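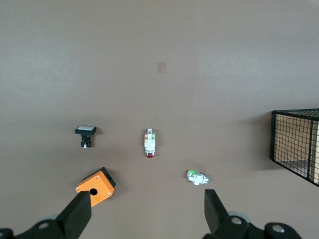

Gante, octubre

Hilo sobre rebotes en pulsadores y por qué el antirrebote de 5 líneas que circula por ahí falla en cuanto se cambia de componente. 1/

Un contacto mecánico no cierra una sola vez. Las láminas chocan, se separan y vuelven a tocarse. Para el micro son varios flancos, y una pulsación se lee como tres o cuatro. 2/

Medimos cuatro modelos con osciloscopio, 1000 pulsaciones cada uno, 4000 en total. Pull-up de 10k a 3,3 V, sin condensador, disparo en flanco de bajada. 3/

El peor caso de cierre llegó hasta 7 ms. La apertura fue más corta en tres de los cuatro modelos. En el cuarto, al revés: quien filtre solo el cierre se va a encontrar dobles lecturas al soltar. 4/

Los valores medios no sirven para elegir el tiempo de filtrado. Hay que mirar la cola. De las 4000 capturas, 399 mostraban un rebote tardío, separado del primer grupo por una zona plana que parece estado estable. 5/

Marijke Hoekstra repitió la serie pulsando despacio y de lado, con el dedo en el borde de la tecla. La cola se alarga. Las hojas de datos suelen dar el rebote a velocidad de accionamiento fija y centrada. 6/

Filtro RC: con 10k y 100 nF la constante es 1 ms, corta para estos casos. Con 1 µF son 10 ms, pero el flanco queda lento y hace falta entrada Schmitt. Sin ella, el umbral se cruza varias veces por ruido y volvemos al principio. 7/

Por software: muestreo cada 1 ms y contador. Se acepta el cambio tras 12 lecturas iguales seguidas. Cualquier lectura distinta pone el contador a cero. Nada de interrupciones por flanco. 8/

La placa Dornine que usamos en las pruebas trae 100 nF montados de serie. Los quitamos. Si alguien compara con ella sin desoldarlos, le saldrán números mejores que los nuestros. 9/

Jabari Nyamweya pregunta por la corriente mínima de contacto. Con pull-up de 10k circulan 0,33 mA. En contactos de plata es poco y con los años aparece óxido. Pull-up de 1k si el consumo lo permite. 10/

Falta la serie a baja temperatura. Los CSV los subo cuando Qianru Xie termine de revisar las cabeceras. 11/11

Archivado en: Electrónica > Componentes > Hilos

Utilizamos cookies propias y de terceros para mejorar su experiencia. Aceptar | Configurar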